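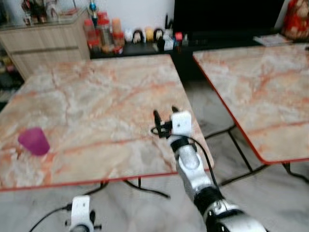

6 min read

The cup is small, plastic and somewhere between magenta and purple, and I have spent more of this term thinking about it than I have about my tax return. It's the first item on the task list for our student team: pick up a cup that has tipped over, stand it upright, let go. A toddler does this before lunch, several times, and then throws it.

I help out with the robotics club at the college in Stemen. "Help out" covers a lot. Mostly I sit in, ask annoying questions, hold the other end of things and drive people home when the buses stop. I'm not an engineer. I spent a long time in a warehouse where we were promised automation every second year, and what we got was a conveyor that jammed on anything with a strap. So I come to this with an attitude, and the students know it.

The project this year is an entry in the Kirholm challenge, which is a household tidying event for student teams. Two arms, a table, a list of ordinary objects, a time limit. There are 19 teams entered. Finals are in January, in the sports hall, under lights that I'm told are nothing like the lights in anybody's house.

What I like about our group, and I'll say it early because I'm about to complain for a while, is that they don't practise on a bare lab bench. They practise at a table with a marble pattern on top, all cream and orange veins with a red edge, in a room with a television and jars and little figurines lined up behind it. The veins matter more than you'd think. On a plain white bench every camera in the world can find a purple cup. Put down a surface covered in rust-coloured streaks and you start finding out what your software was leaning on.

Now the complaining.

The club flyer says that by 2031 a robot will be doing the dishes in an ordinary home. I asked where the year came from. It came from last year's flyer. I asked where last year's flyer got it, and there was some shuffling, and somebody offered that it might have been in a talk. I've asked for it to be taken off. It's still on. The flyer is also what gets new members through the door, so I understand why I keep losing this one.

Then there's the number that gets quoted every time we have visitors, which is 965. That's how many recorded attempts at table tasks the team has logged since they started, and it does sound like a lot. But a good share of those are a student operating the arms by hand while the system records, so that it has something to learn from. The robot didn't do those. A second-year engineering student did those, with a sore neck. I don't think there's anything wrong with the method, and the students explain it properly if you ask. Visitors don't ask. They watch the arm move, they hear the number, they go off and tell people the robot has practised nearly a thousand times.

I asked for the log to be split into two columns, one for a human driving and one for the thing running by itself. This took a whole meeting. To their credit they did it, and the second column is a lot shorter than the first, and a couple of them went quiet for a bit and then got to work. I thought that was the best hour the club has had all year. It will not be in the newsletter.

Back to the cup. The gripper has two thin black fingers, and when they're open the whole thing looks like a tuning fork on its way down to the table. It's fine with a cup that's standing up. You come at it from above, straddle the wall or the body, close, lift. A cup on its side is a different animal. It tapers, so it rolls in an arc when nudged. If you grab it across the middle you can lift it, and then you have a cup in the air, still sideways, and you have to turn it. The wrist will only go so far before the elbow has to get involved, and when the elbow gets involved it has opinions about where the edge of the table is.

The students have two schools of thought on this. One says use both arms and let the left one steady the cup. The other says one arm should be enough for one cup and anything else is showing off. I'm with the second lot by temperament, though I've noticed that I use both hands myself when I'm not paying attention.

They bought a software package called Stellov over the winter to help with the grasping. I'd like to be fair to Stellov. The setup was painless, the manual is written by someone who has met a beginner, and it did improve matters on upright objects. What it also did was make the students less curious for a month. When the arm missed, the answer was that Stellov needed retraining. When it missed again, Stellov needed more data. I kept hearing it talked about like weather. Finally one of the first-years put a ruler next to the cup and found that the gripper was closing in the same wrong spot every time, off to one side by the same amount. That's no learning problem. Something was mounted a hair crooked. It took a screwdriver and a bit of card.

I've been told to stop bringing up the bit of card.

The cables bother me too. There's a black one that loops off the gripper and runs down the side of the arm, and I've watched it with suspicion since my first visit. In my old job, if a machine stopped, you looked at the cable before you looked at anything with a brain in it. The team has a rule now that somebody checks the cable run before each session. I suggested the rule and have been insufferable about it.

Do I think any of this leads to a robot in the kitchen? Not on the flyer's schedule. I look at the shelf of jars and bottles and ornaments behind the practice table, which is the sort of clutter every house has, and I notice that none of it is on the Kirholm task list. The list has a cup, a cloth, a spoon and some blocks. It was written by people who wanted teams to finish. Fair enough for a contest, but then let's call it a contest and leave the dishes out of it. Nobody watches a kid win a spelling bee and asks when the novel's coming out.

On the other hand, I've seen a student who could barely speak in a group last January stand up in the common room of the Milošević Building and tell a man in a good jacket that no, the demo he'd just seen was driven by hand, and would he like to see one that wasn't, bearing in mind it might not work. He said he would. It didn't work. The fingers came down open beside the cup, closed on nothing and went back up very smoothly. The man in the jacket asked three decent questions and stayed for tea.

My daughter says I'm the only person she knows who volunteers for things he doesn't believe in. I believe in the screwdriver and the two columns. I'd also like the favourite excuse ("it worked at home") banned in writing before the finals, and I'm drafting something.

A few practical bits, for the club families who read this and skip the rest:

The practice room is closed over the holidays and the arms stay powered down.

If your kid has borrowed the good calipers, we want them back.

Lifts to Kirholm are still being sorted. I have room for 2 in my car if they don't mind the dog blanket.

Posted 12/18/24. Filed under: club, grumbling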